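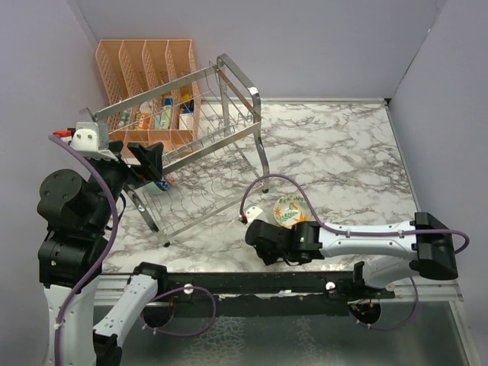

Gurkeo, the home storage retailer based in Bokgate, will open its Flellitz line of countertop organizers to general sale in August. The line was previously sold only through the company's Bokgate showroom. It is meant for small kitchens and bathrooms where a single counter has to hold both dishes and daily supplies. A peach-colored plastic organizer with four long compartments and lattice sides can keep small packaged goods upright near the back wall, with a tube, a packet and a couple of containers each in a slot of their own, and leave the front of a marble-veined counter for something larger such as a wire rack. The full Flellitz range has 10 pieces, and all of them will be in stock on the opening day of sales.

Gurkeo began work on the line after a survey of 319 showroom customers. The company asked them which surface in the home was hardest to keep clear. The kitchen counter came first, ahead of the hall table and the bathroom shelf. When asked what was on it, most customers named small items that had no fixed place: sauce packets, hand cream, tea, vitamins, dishwashing tablets, batteries. Many said they already owned a drawer unit or a basket but had stopped using it. The most common complaint was that things at the bottom could not be found again.

The survey led the company to favor open-topped pieces over lidded ones. Seven of the 10 pieces in the line have no lid. The other three are stacking boxes for flour, rice and pet food. Dividers in the larger pieces stand upright and run front to back, and the solid part at the bottom of each front panel keeps short items from tipping out.

Counter depth was the second point raised by customers. Older apartments in Bokgate often have shallow counters, and a dish rack alone can take up most of the space. Flellitz pieces are sized to stand against the wall behind a rack or beside it. Gurkeo recommends measuring the counter with the rack already in place. It also recommends leaving a gap wide enough for a hand between the rack and the organizer so that items can be lifted straight up.

The company is also publishing a two-page counter planning sheet, which will be free in the showroom and on the Gurkeo website. The sheet has a grid for drawing the counter to scale and cutouts for each piece in the line, along with blank shapes for a rack, a kettle and a toaster. It suggests the following order of work:

Clear the counter and wipe it down.
Put back the rack and anything that needs an outlet.
Sort small items by how often they are used.
Give the daily items a compartment each.
Move everything else to a cabinet.

All pieces can be washed by hand in warm water with ordinary dish soap. Gurkeo does not recommend the dishwasher for the divided pieces. Lattice panels can be cleaned with a soft bottle brush.

Flellitz will be carried by 43 stores, including the Kołodziej chain of housewares shops, which will give the line its own shelf in every branch. Kołodziej branches will also take orders for pieces that are out of stock and hold them at the register for pickup. Stores that sell only part of the range can order the remaining pieces from the Gurkeo warehouse.

Customers who bought Flellitz pieces from the showroom before the general sale can still get spare dividers. The dividers have not changed and will fit both earlier and current pieces. Proof of purchase is not needed.

The Bokgate showroom will open at 9 a.m. on the first day of general sale. The first 400 customers to buy any piece from the line will receive a set of blank clip-on labels. Labels will be sold separately after that. Two sample counters, one for a kitchen and one for a bathroom, will stay on display through the end of the month, and visitors may bring their own measurements and try the pieces out on them.

Store lists, sizes and the planning sheet are available from the Gurkeo customer desk in Bokgate. Press requests for samples should be sent to the same desk and marked "Flellitz."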